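3/23/19

So I finally went to one of the council candidate nights, after years of telling everyone else they should go. It was in the gym at the Kurnel school, on folding chairs that I swear were designed by someone who hates backs, and it ran a full hour past the time on the flyer.

The big topic was the old Szalai lot. If you don't live in our part of town, that's the empty patch behind the bus depot, and the council has been arguing over it since before I moved here. One side wants to sell it to Presta, the developer, and use the money on roads. The other side wants to keep it public and put a small library branch there. I walked in leaning toward selling (have you driven on Mill Street lately?) and walked out a lot less sure.

What got me was the price. Our sitting councilman kept saying the sale would "fix the road problem," and then a woman in the front row asked how many streets that meant. He looked through his papers for a good long while and said 14. Fourteen! The city's own list has 372 street segments on it marked as needing work. I'm not great at math but I can see that's not the road problem, that's a few blocks near the depot.

He did recover a bit after that. He said you have to start somewhere, and I guess you do, and he was polite to the guy who yelled about parking. The challenger was better on the numbers but vague about who would pay to run a library once it's built. She said "partners" 5 times and never named one. I wanted to like her answer more than I did.
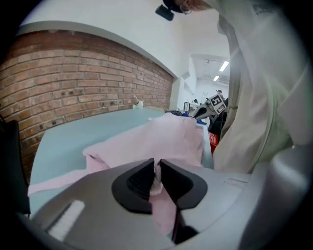
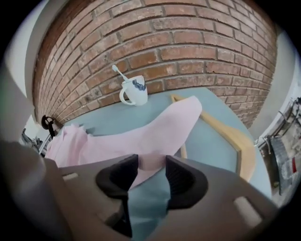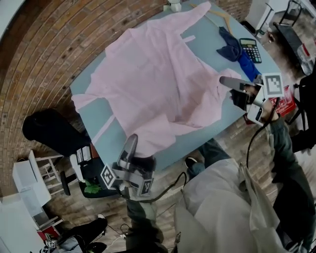
I posted a short version of all this last night, and Todor Ionescu wrote back that I was being too easy on both of them. His view is that the lot shouldn't be on the table at all before the November vote, and that whoever wins should have to hold a proper hearing with the Presta offer printed out in full. He also says the library people had a running-costs estimate two years ago and the council just never put it on an agenda.

I hadn't heard about that estimate, so I've asked the clerk's office for a copy. They told me it takes roughly 15 business days, and there's a form, and the form has to be dropped off in person – so there goes one lunch break. If it shows up I'll type out the main parts. Meanwhile there's another candidate night coming at the Vatuvov hall, and I'm bringing a cushion.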